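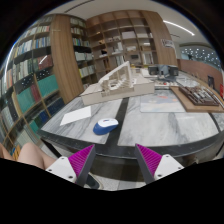

Marble table in the reading room, with a foam board or card model, a timber-based model and two monitors.

Model Table: Frequently Asked Questions

Last updated May 1, 2026

Who may use the marble table?
Anyone with a Bellis reading room card. Models may stay on the table overnight if they are labelled underneath with a name and a removal date.

What is the weight limit?
80 kg, spread evenly. Concrete and plaster models go on the Brunner trolley.

Can I cut or glue on the marble?
No. Marble stains and scratches easily, and solvent glue leaves a dull mark that polishing will not remove. Do all cutting in the workshop. Small repairs with white glue are allowed over a sheet of scrap card.

Does a foam board or card model need a base?
Yes. It must be flat, rigid and larger than the model on every side. Lift by the base only. Tall wall panels and open stairs tend to fail at the glued joints when used as handles.

How should rows of small blocks be moved?
Fix them to a board first. Two people are needed for any board longer than the table is deep.

May I move the monitors?
They can be turned but must stay on the table. Leave the mouse with them.

Are prints and loose sheets kept?
For five days, then recycled. Store drawings flat in the Dakent drawers.

How do I book?
Call extension 979 or ask at the desk. Bookings for September open in the last week of term. Questions about long-term storage go to Stijn Declercq.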